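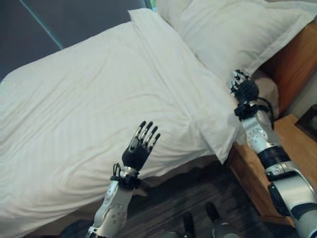
I have been trying to sleep better since April, and I've finally got enough to say about it that my family has asked me to put it somewhere other than the dinner table. So, a blog post! It began with the heat in our upstairs room in Grusley, which holds on to the afternoon like a brick oven, and with me lying there at 3 in the morning doing sums in my head. My first idea was to spend money (it usually is). I read far too much about bedding, and I came away with a real fondness for the plain hotel look, a white duvet with a faint diagonal stripe woven in the same color and a couple of white pillows up by the headboard. I still love it. It did nothing at all for the sums.

What helped was much duller. I moved my last coffee back to lunchtime, which I complained about for two weeks straight, and I started taking a walk after supper, down past the Barbier bakery and along the creek and home again, about 50 minutes if I don't stop to talk to every dog. I do stop to talk to every dog.

Then there's the book. My rule is paper only after nine, and it has to be something a little slow. I'm on page 717 of a history of canals that I bought at a library sale in Nutport years ago and never opened, and I've grown so attached to it that I'm a bit worried about what happens when it runs out. The chapter on lock gates put me under four nights in a row. The one on toll disputes was gripping, unfortunately, and I was up past midnight.

I still have bad nights. Last night was one of them, and I went down and sat on the back step with a glass of milk and listened to the crickets for a while, and then I went back up and read a few more pages about drainage.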